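Projects > Community Grants > Irneck Tool and Kitchen Library > Progress reports

Irneck Tool and Kitchen Library: second progress report to the Stidham Fund

Prepared by Līga Navickas, project coordinator
26/07/2021

This report covers everything since our January update. I'm delighted to say we're open, we're busy, and the shelves are emptier than I ever dared hope (in a lending library, that's what you want).

When I last wrote, we had the keys to the old pharmacy on Barkberg Street and not much else. The floor needed levelling, the back room had no power, and our catalogue lived in a spreadsheet that only I could follow. All three are sorted. The floor went down in one long weekend, the electrician finished the back room on the second visit, and the catalogue now runs on proper lending software with barcodes and automatic reminders. Members love the reminders! Late returns have dropped away to the point where we've put off the discussion on fines.

Membership and loans

We have 166 paid-up household members, and between them they've made 3967 loans. Kitchen gear is well ahead of tools, which surprised me. The preserving pans went out every single week of tomato season, and the pasta machines and the big dehydrator have waiting lists. On the tool side it's the pressure washer, the tile cutter and the long ladders. The concrete mixer has been borrowed once, by a very happy man building a chook shed.

Storage and fit-out

Your second instalment went mostly on storage. We bought second-hand wherever we could, and the savings let us add lockable cupboards for blades and power tools, which weren't in the original budget. The cabinets vary a lot in age and colour and I've grown fond of the mix. 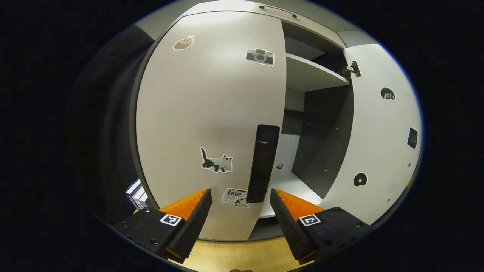
Light gray cabinet door with its stickers, including the cat and the camera.

We've had a few goes at the layout. At first everything was stored alphabetically, which put the angle grinders next to the apple peelers and confused everyone. Things are now grouped by job - baking, preserving, painting, garden, plumbing and so on - and new members find their way without asking. Labels are in large print at two heights, following a very useful visit from the Paju Access Group, who also got us to widen the aisle by the counter.

Workshops

We promised you four workshops in this period and ran six. Knife sharpening filled up in a day and we repeated it. Bread baking, basic plumbing, bike repair and jam making were all well attended, and the plumbing evening ran an hour over with people still asking about washers. The one that struggled was the upholstery session, where we had a poor turnout on a wet night and the instructor had driven a long way. I'd like to try it again in daylight hours, perhaps with a chair seat people can take home finished. 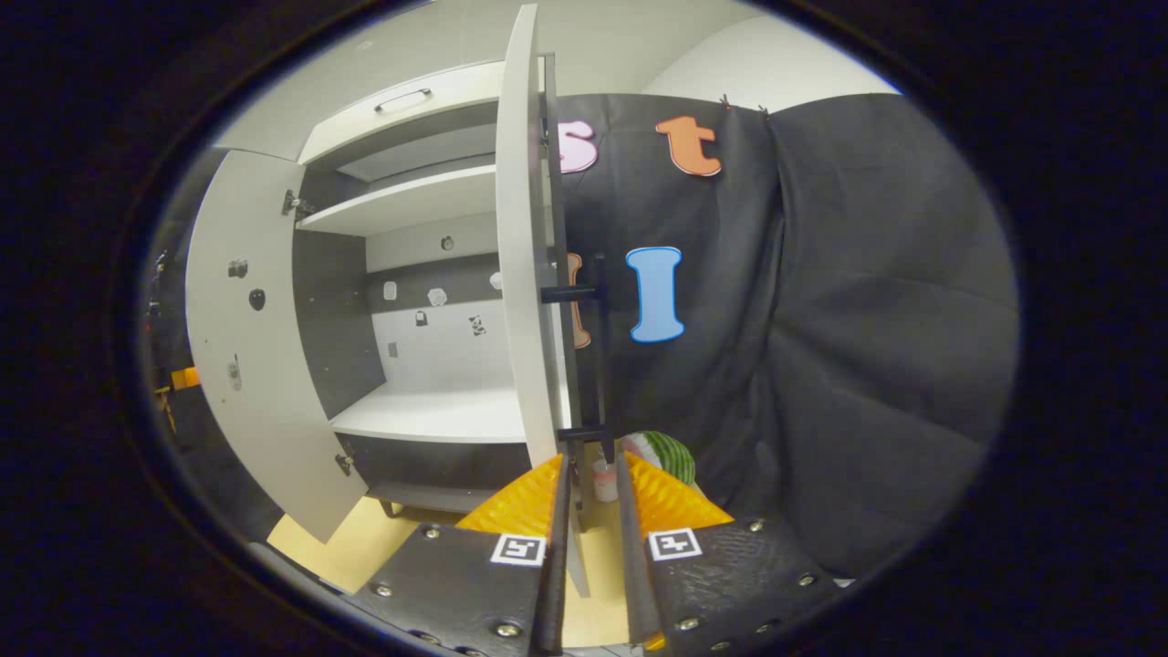 Feedback forms from the workshops have been generous and practical. The most common request is for shorter sessions that parents can fit in during school hours, so the next program will have two of those each month. Several people asked for a beginner's sewing machine course, and we now have enough donated machines to run one once they've been serviced.

Money

We're on budget overall. Electrical work came in $1000 over the quote after the old switchboard had to be replaced, and the savings on storage more than covered it. Insurance is the line I'm watching. Our renewal will take account of the power tools for the first time, and I've asked for quotes from two brokers. I'll send the figures through as soon as they arrive, along with the full ledger.

What's next

- Saturday opening, starting as soon as the roster is full
- A repair bench in the back room, with good light and a vice
- The sewing machine course
- A small delivery run to Stidham for members who don't drive

I'd love to show you around if any of the Fund's trustees are passing through. Please come on a Thursday, when it's loudest. The final report will follow at the end of the grant period, with member survey results attached.

Comments (3)

Deb R.
Borrowed the dehydrator in autumn and we're still eating the pears. Thank you!

morrie_k
Any chance of a second tile cutter? I've been fourth in line for ages.

Anneke
Yes please to school hours workshops. Would the bike repair one be on again?

Related items
First progress report: Irneck Tool and Kitchen Library
Paju Access Group: doorways and counters project
Barkberg Street shopfronts: small grants awarded
How to acquit your Stidham Fund grant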